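## 4. The long rest in the cupboard

When we began this study we expected to write mostly about the council collection points at Povholm and Niston, and about how far people will carry something heavy to be rid of it. What our households wanted to talk about, though, was the time before that. A desktop computer, in the homes we visited, seldom goes straight from the desk to the tip. It goes under the stairs, or behind the sewing machine, or up to the loft with the Christmas decorations, and there it stays -- often for longer than it was ever in use. We have come to call this the long rest, a phrase we borrowed from one of our Niston households, and this section tries to describe it with the patience it deserves.

Figure 1. A desktop tower lying on its side and opened, with the power supply at the upper left of the case.

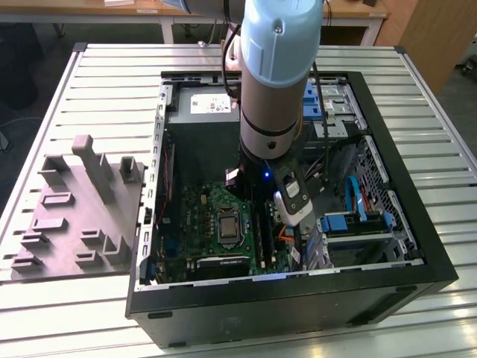 *Reading time for this section: 3 minutes*

We posted 3000 letters across the two towns in August, inviting people to keep a short diary of anything electrical they put away, brought out again or gave up. The diaries came back in every sort of condition, some typed, some on the backs of envelopes, and one tucked inside a seed catalogue, and we are grateful for all of them. From those who replied we chose 20 households for a longer visit, trying to balance flats against houses and newer residents against those who had lived in the same street all their lives.

The first thing to say is that forgetting played a much smaller part than we had supposed. People generally knew very well where the old computer was. They could tell us which shelf it sat on and what was stacked on top of it, and quite often they could tell us what had been saved on it as well: the wedding photographs, a half-finished family tree, the accounts of a small upholstery business long since closed. In 9 of the households the machine was being kept mainly for its files, even where nobody was sure that it would still start. Several people spoke of it much as they might speak of a box of letters.

Money came into it too, though in a gentler way than the earlier literature suggests. Our households did not, on the whole, expect to sell anything. They remembered what the computer had cost, sometimes to the pound, and letting it go for nothing felt like being careless with that earlier self who had saved up for it. One Povholm couple had kept theirs for 10 years on exactly these grounds, and laughed a good deal while telling us so.

Then there was the outer shell itself, which we think deserves more notice than it has had. A closed tower gives very little away. Those who had once taken the side off one, perhaps to clear the dust, spoke quite differently about its future from those who never had. They talked of parts -- a power supply that might do for a nephew, some memory that might be worth trying elsewhere -- where the others talked only of "the computer", whole and rather solemn. In the second round of visits we asked people to tell us which parts they could name, and the answers followed this divide closely. The Haddadin leaflet, handed out at both collection points, shows only a closed case, and we wonder whether an open one would serve its readers better.

The long rest usually ended with some larger upheaval in the home. A move, a new baby or a damp loft would bring everything down on to the landing at once, and the decision would be made in an afternoon, with very little ceremony. Niston households then tended to ring Trodine, the repair shop by the station, before doing anything else, while in Povholm, where there is no such shop, most of the talk was of the tip. We return to the matter of distance in Section 6.

Figure 2. A tower with its side panel removed, showing the power supply, the green motherboard and the processor in its socket, without a cooler.

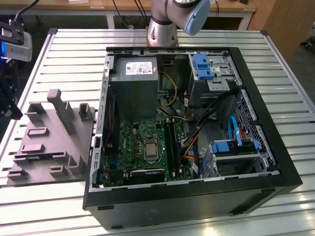

### 4.1 Files, and the worry about files

Nearly everyone we visited raised the question of what becomes of their private papers once a computer has left the house. The worry was seldom about thieves. It was more that a stranger might come across something ordinary, such as a letter to the bank or a school report, and that this would be embarrassing. A few people had been told to wipe the drive first and had meant to, but the instructions they found assumed a machine that was already plugged in and running, with a screen and keyboard to hand, and these had usually gone to another home years before. We heard this so often that we now ask about the screen and keyboard at the very start of each visit.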